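Ticket 397 — Wi-Fi drops on upper floor, Juška building
Status: reopened
Product: Tostus mesh kit, 3 units

Third time I'm writing this up. The upstairs unit loses its link around 12 times a day, always for a minute or two, and the app still reports "excellent." I don't believe the app.

Tried so far:
Firmware update. Release notes promised "improved stability." No change.
Moved from channel 9 to auto, then back. No change.
Factory reset, as Kadov support suggested twice. Lost all my settings, gained nothing.
Swapped the power adapter. Maybe slightly better in the mornings, but I wouldn't bet on it.

Support now says the stairwell is "likely blocking the signal." Could be. It was the same stairwell in March, when everything worked on the old Pustar router.
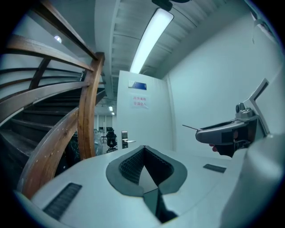
Rocío Quispe replied at 4:40 p.m. that she had the same drops until she turned off band steering, and that the signal reading in the app only refreshes when you reopen it, so it's useless for this. She'd leave the units where they are for now.

Band steering is off as of tonight. I'll believe it after a full day without a drop. Please leave the ticket open.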